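Rieger Mutual revises contents policy for Flurnville and Cirnau

December 11, 2025

Household insurer Rieger Mutual has published new wording for its standard contents policy in Flurnville and Cirnau. The text changes how small valuables are listed, how water damage to hard floors is assessed, and how long a policyholder has to report a loss. It takes effect in April for new policies and at the next renewal date for existing ones.

The main change is in Section 2, which deals with personal items kept in the home. Under the current wording, jewelry, watches and coins are covered as part of general contents up to a combined limit, with no requirement to list them. The new text keeps the combined limit but requires any single item valued above $200 to appear on a schedule attached to the policy. An item above that value that is not on the schedule will be paid at $200, regardless of what it cost.

A pair of earrings counts as one item. If one of the pair is lost, the insurer will pay half the scheduled value, or the cost of a matching replacement if a jeweler confirms in writing that one can be made. The old policy did not address pairs or sets, and claims of this type were settled case by case.

"The schedule can be handwritten," said Heike Diekmann, head of policy wording at Rieger. "We need a short description, a value and the year it was bought or received. A receipt helps but it is not a condition."

The reporting period for loss or theft will be 28 days from the date of discovery. It is currently open-ended, subject to a general duty to report without undue delay. A separate police report is still required for theft.

Floor coverings have been moved out of the contents section and into a new section on fixed surfaces. Ceramic tile, stone and sheet flooring will be assessed by area. When a damaged tile can no longer be matched, the policy will pay for replacement of the affected room up to the nearest doorway or threshold strip. It will not pay for adjoining rooms, even when the same tile runs through them. Grout discoloration without loosening of the tile is excluded.

Kwan-ho Mok, a claims adjuster in Cirnau, said the doorway limit was already used by most adjusters in practice. He expects disputes over open-plan apartments, where a kitchen and living area share one floor and there is no threshold. The wording treats such a space as a single room.

According to the company, 32 percent of contents claims closed in the two towns last year involved either an unlisted small item or a hard floor. It did not give separate figures for the two categories.

Tenants are affected only in part. Floors in rented homes normally fall under the owner's building policy, and the fixed-surface section will apply to a tenant only if the lease assigns the floor to the tenant. Dörte Albers of the Flurnville tenants' advice office said older leases in the Drustitz district sometimes do so. She recommended checking the repairs clause before renewal.

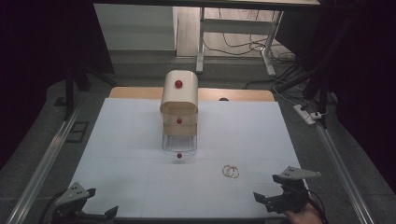
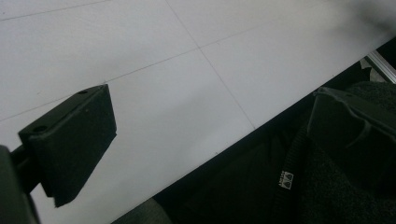

Household contents and fixed surfaces: gold hoop earrings beside a three-tier drawer unit (first picture) and a white tiled floor (second picture).

Premiums will not change as a result of the new wording, Rieger said. Schedule forms will be mailed with renewal notices and can be collected at the Flurnville and Cirnau branches. Policyholders who do not return a form will be renewed with an empty schedule, and items can be added at any time during the policy year.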